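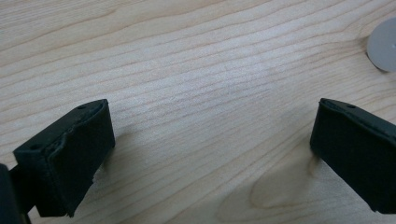 The Pandden student robotics club is looking for new participants for its autumn project. We practice simple tasks at a light wooden table, with black grippers held in the hand, and no experience is needed.
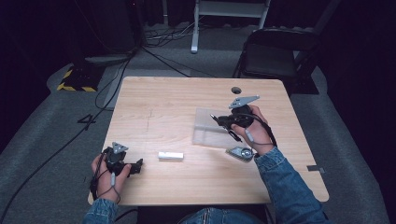
Holum, October – The group meets at 4 p.m. and has 20 places. You work sitting, one gripper in each hand – please tell us if this is difficult for you. To apply, write a short letter to the club office at Lockyer Hall.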